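Section 2. Before you order

Read this before the PO goes out. Urnedau bench kit, one or two arms.

1. Measure the table. Arm, board and elbow room all have to fit.
2. Price the extras. Adapter 42, gripper 349, both per arm. Full kit 2673, shipping to Requena not included.
3. Hold back about 300 for boards, cables and reprints.

Bench with whiteboard laid flat: 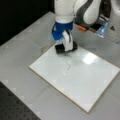
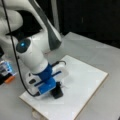
4. Get the Naltbridge quote in by May. Prices change after that, usualy up.
5. Order spare fingers now. Seperate line on the form.

NOTE: Boards are consumables. Don't book them as equipment.

CAUTION: No second arm until the first is signed off. Vudodton will not take back opened crates.

Power and mounting, see Section 3.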